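3.2 Zählteller einrichten

Dieser Abschnitt gilt für den Würfelsatz Bumitz (Art.-Nr. 1173) mit Tischtuch Tlapale. Lieferumfang: 98 Würfel, Teller, Schale, Tuch. Die Würfel liegen lose verteilt auf dem Teller, ohne Reihen und ohne Stapel.
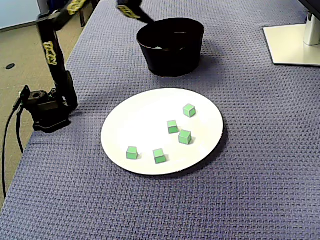
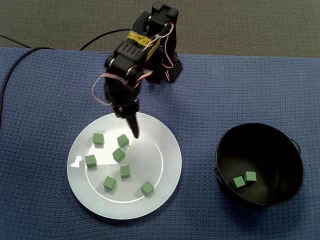 In einer Rückmeldung zur vorigen Ausgabe hieß es, die Würfel rutschten bei schräg stehendem Tisch an den Tellerrand, und ein Hinweis auf das Ausrichten der Tischplatte fehle. Schritt 1 wurde daraufhin ergänzt.

1. Tischplatte mit der Wasserwaage prüfen und bei Bedarf ausrichten.
2. Tuch auflegen und von der Mitte nach außen glattstreichen. Falten unter dem Teller vermeiden.
3. Teller auf das Tuch stellen. Abstand zur vorderen Tischkante: mindestens 30 cm.
4. Schale hinter den Teller stellen. Sie dient zur Aufnahme der gezählten Würfel.
5. Würfel gemäß Aufgabenblatt abzählen und einzeln auf den Teller legen. Kein Würfel darf einen anderen berühren.
6. Restliche Würfel in den Vorratsbeutel zurückgeben und diesen verschließen.

Hinweis: Für längere Übungen den Teller zwischendurch nachfüllen. Mehr als 40 Würfel gleichzeitig lassen sich nicht mehr berührungsfrei auslegen.

Hinweis: Spiegelungen auf dem Teller erschweren das Zählen. Gegebenenfalls Leuchte versetzen.

VORSICHT: Verschluckbare Kleinteile. Nicht für Kinder unter drei Jahren geeignet.

ACHTUNG: Würfel nicht mit Lösungsmitteln reinigen. Trocken abwischen. Teller und Schale von Hand spülen.

Fehlende Würfel können bei Wimberg, Ersatzteillager Nisimstead, nachbestellt werden. Bei der Bestellung Artikelnummer und Farbe angeben. Zum Verpacken siehe Abschnitt 3.4.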